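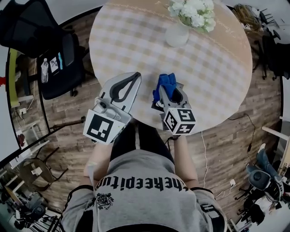 April, 10 in the evening

Today was a table day again. I wanted to write letters, and then I wanted to sleep, and in place of both I cared for the table. I will put it down here, so that I remember for next time what I did.

The round table came with us from the old apartment in Hillovura, and I still believe it is the best thing we carried up these stairs. It has no corners, so I do not hit my leg when I pass it in the dark. But a round table is more difficult to keep nice than a square one. With a square one you see at once if the cloth is straight. With a round one you pull a little here and a little there, and you go to the other side, and now it is too long at the first side. I walked so many times in a circle today that my head was turning.

The cloth is the checkered one, beige and white, with the small border near the rim. I bought it at Iltex when they closed the shop on the corner. I paid 40 for it, which was too much for me in that month, and I was ashamed and hid the receipt inside a cookbook. Now I am glad for every coin. The checks help me, because I can follow one line of them with my eyes across the middle and see if it goes crooked. The border is very pale. Visitors do not notice it, but I notice it, and I like that it is there.

First I shook the cloth from the window. Then I ironed it on the wrong side, with a damp towel between, as my aunt taught me when I was a girl. She ironed everything, also socks. I ironed only the cloth and one pillow case, and then I had enough of the heat.

For wiping I use the blue cloth. I have six of them from Biwott, and the others are already too thin or have gone to the bathroom, where they must do lower work. The blue one looks always like something a dog has slept on. I have tried to fold it in four after each use, so that I have clean sides to turn to, but after two minutes it is a ball again. I don't fight with it anymore. It takes up crumbs well and it leaves no small hairs, and this is all I ask.

The flowers are white this time, in the little white vase. I put them far back on the table, so there is room in front for plates and elbows. At the market there were also yellow ones, and the woman wanted very much to give me the yellow. I said no, thank you, three times. White flowers with much green look fresh to me even when they are not so fresh, and they do not argue with the checks. I cut the stems under water and took off the low leaves. If they live until the end of the month I will be content.

I did the floor also, but not with the same love. The planks have both brown and gray in them, and the dust is exactly of these two colors, so one can be lazy for a long time without being found out. I swept under the table and stopped there. The glass partition I did not touch. It is full of finger marks at the height of a hand and I will do it another day, with the Vistis spray, if I find where I put the bottle.

What I still do not like in this room is the chairs. The black mesh one is an office chair and has no business next to a table with flowers on it, but it is the most comfortable for the back and everyone wants to sit there. Things also collect on it. A chair with nobody in it becomes a shelf, I see this in every home. Water bottle, papers, small things that belong in a drawer. I make a rule each month that the seat must be free at dinner, and each month the rule lives for two or three days.

The dark little round one with the thin legs I want to keep, though it is also turning into a place for small objects. Maybe I can put a lamp on it. I saw one for 59 and did not buy it. I am still thinking about it now, so perhaps I should have.

In the evening I made soup with barley and we ate with the good spoons. One drop fell on the cloth, near the border of course. I put salt on it and after that cold water, and I laid a saucer over the place so that I don't look at it.

Tomorrow: stamps, barley again, look for the spray. Ask about the lamp.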